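Speaker notes: Felt food and small bowls in the play corner
Talk for the parents' and assistants' morning, Torilis Playroom
Speaker: Oduor Khaemba. Time: 40 minutes with questions.

Slide 1. Title

Say good morning and wait for the people who are still taking coffee. Thank Colleen Nguyen for the room and for the table at the front. Say that English is my third language, so please raise a hand if I go too quick.

Ask: who has play food at home? Who has play food that is all in one box, mixed with cars and pencils? (Wait for the hands. I raise my hand also.)

Slide 2. How we started

In January we took everything out of the cupboards at Torilis. Shabani Waweru wrote each piece in a notebook and the total was 1,373 pieces, with the puzzle parts. We had very many vegetables and almost nothing to put them in. The children carried the carrots in their shirts.

Tell the story of the boy who served me soup in a shoe. Keep it short, last time I told it too long.

Slide 3. Fabric or hard plastic

Explain that I am not against plastic. Plastic is easy to wipe. But a small child squeezes first and looks after, and a soft vegetable gives something back to the hand. It also makes less noise when it falls, and in our room it falls all day.

Pass around the bag from Temba. It has the soft pieces that Kendra Charbonneau sewed for us. Ask people to close their eyes and take one piece out, and to say what it is before they look. Most people get the carrot. The onion is difficult.

Remember to get the bag back before slide 5.

Slide 4. Color

The question I hear most from parents: must the toy have the right color? My answer is that it must not be perfect. A child of three years knows a tomato from its shape and from the green leaves on top. If the tomato is pink, he will maybe tell you it is wrong, and then you have a nice conversation.

Faraji Swai does not agree with me on this. He wants the red tomato to be red. If he is in the room, let him speak for a moment, he explains it well.

Slide 5. The bowl

This is the main part of the talk, do not hurry.

A vegetable without a bowl is only a thing to hold. When you put a bowl beside it, the child has something to do: put in, take out, stir, carry, offer to the teddy. We use single color bowls with no pictures inside. The Cerkumero bowls are the ones we bought, but a bowl from your own kitchen is good too if it cannot break.

Put only a few things on the table at one time. I know the full table looks more generous. In our room the children stayed longer with two vegetables and one bowl than with the complete basket.
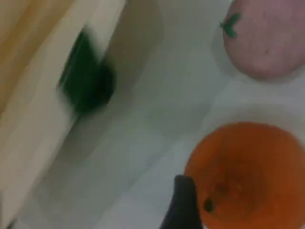 Before the children come, look inside every bowl. Small things like to hide there, a bead, a crumb, a piece of a leaf. I turn the bowl over and tap it two times on my hand. It is a habit now, I do it also at home with the salad bowl and my wife laughs.

A light table is helpful. The colors are easy to find on it, and you can see what must be wiped.

Slide 6. Washing and mending

Soft pieces: by hand, warm water, little soap, press in a towel. Do not twist them. Let them dry flat for the night, and if the middle is still damp in the morning, wait one day more.

Leaves and stems are what comes off first, because the children lift the vegetable by them. Pull each one gently when you wash. If it moves, it goes to the mending tin. Eyes and buttons we do not use at all for the little ones.

Slide 7. Sorting at the end of the day

Let the children do it. One low shelf, one basket for food, bowls stacked beside it. We tried labels with words and then labels with drawings, and now we have no labels, only the same place each day. It takes us more than 90 seconds, but not by much.

Questions

If they ask about price: Plikonton has the pattern sheets and I have 2 copies to lend. Write the name on the list, please.

If they ask about real vegetables: yes, on cooking day. Colleen can say which day.

If no one asks, ask them about the onion.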